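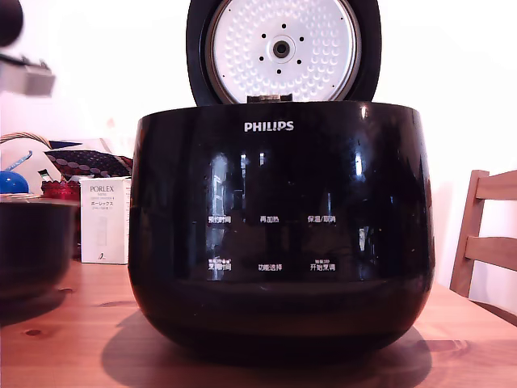 How often should you clean the inner lid of a rice cooker?

After every day you cook in it. Starch rises with the steam and settles on the lid plate and around the valve, and it goes sour much faster than the bowl does.

What you need

A soft sponge, mild dish soap, two cloths, an old soft toothbrush and 40 mL of white vinegar. Skip steel wool and scouring powder. They scratch the plate and dull a glossy body.

Daily clean

1. Unplug the cooker and leave the lid open until everything inside has cooled.

2. Lift out the bowl and wash it in warm soapy water. If rice has stuck to the bottom, fill it with water and leave it on the bench for 17 minutes before you start on it.

3. Wipe the inner lid. On some models the plate comes off with a clip or a tab, and you can wash it in the sink. On others it stays put. Check the manual before you pull on anything. A plate with raised dimples holds starch between the bumps, so go over it in small circles with the toothbrush, then wipe with a clean damp cloth.

4. Clean the steam valve. If yours comes apart, rinse the pieces and let them dry on a rack. If it doesn't, wipe the opening and the small vent holes with a damp cloth wrapped over a fingertip. Don't poke a skewer into them.

5. Run the cloth along the rim and the hinge. Grains of rice end up in the hinge and stop the lid closing properly.

6. Dry the outside of the bowl before it goes back in. Water on the heating plate is the usual cause of crackling noises at the start of a cook.

Monthly clean

Pour 200 mL of water and the vinegar into the bowl, close the lid and run a short steam or quick cook program. Stay in the kitchen while it runs. Let it cool, tip it out and wash everything as above. The smell of vinegar hangs about for an hour or so – leave the lid up and it clears.

The outside

Wipe the body with a barely damp cloth and follow with a dry one. Black gloss shows every streak, and microfibre is worth using if you have it. Never spray cleaner straight onto the buttons. Put a little on the cloth instead.

If the panel isn't in English

Imported cookers often have Chinese labels. The ones you'll use most:

开始烹调 – start cooking
功能选择 – choose a function
保温/取消 – keep warm / cancel
再加热 – reheat
预约时间 – preset time, for a delayed start

A strip of masking tape with the English written on it does the job until you know them by position. Replace it when the edges start to lift.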